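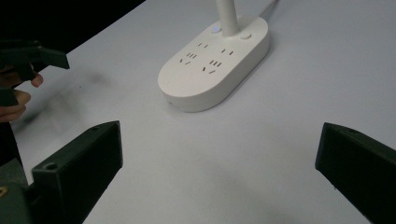 What was the grant meant to change in the study rooms?
The grant pays for safe, reachable power at every shared table, so that residents can study and work without running cords across the floor.

Progress Report to the Quezada Fund
Project: Table Power and Lighting, Ellville Residence
Submitted by: Agustina Carrasco, Program Manager
Date: 2020-07-28

1. Work completed in this period

The two study rooms on the ground floor have been cleared, repainted and refitted with white tables. The old extension cords, many of them with cracked sleeves, were withdrawn and sent for recycling in January. Grusamine delivered the first order of tabletop power units in full. A total of 15 units is now on site, and each has been entered in the residence inventory with its table number.

Electrical checks were carried out by Quang Đỗ, our facilities lead, before any unit was released to a table. Two units were returned to the supplier with stiff switches. Replacements were received at no charge to the project. 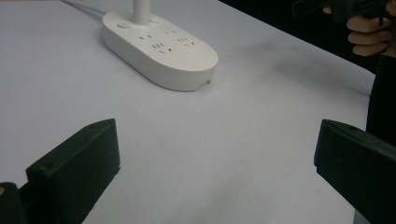 Placement was the question that took the most time. Our first plan put every unit at the center of its table, which left too little room for open books and pushed laptops toward the edge. After discussion with residents, we agreed that the strip should lie at a slant toward one side, with its cord trailing away behind it across the tabletop and the sockets facing up. The rounded white body takes up little of the work surface in this position, and the post standing on it does not block the view across the table. The same layout will be used in the second room unless residents ask for a change.

2. Use by residents

The rooms reopened with limited seating. Over the period, 60 residents signed in at least once, and roughly 600 hours of use were recorded on the sign-in sheets. Evening use is higher than we had planned for. Comments left at the desk were mostly favorable, although several residents asked for longer weekend hours. That request is with the residence office.

3. Matters outstanding

Cord covers for the stretch between table and wall outlet are on order from Bistadska and have not arrived. Until they do, tables stay against the wall and the middle of each room is kept clear. A short notice on switching units off after use has been drafted and will be posted in English and Spanish.

4. Budget

Spending remains within the approved amount. The saving on paint has been moved to the cord covers, as agreed with the Fund by letter. No further transfer between budget lines is requested.

5. Next period

We will complete the second room, repeat the electrical checks on all units, and report the results to the Fund with the final accounts. Questions on the technical side may be sent to Mr. Đỗ at the facilities office.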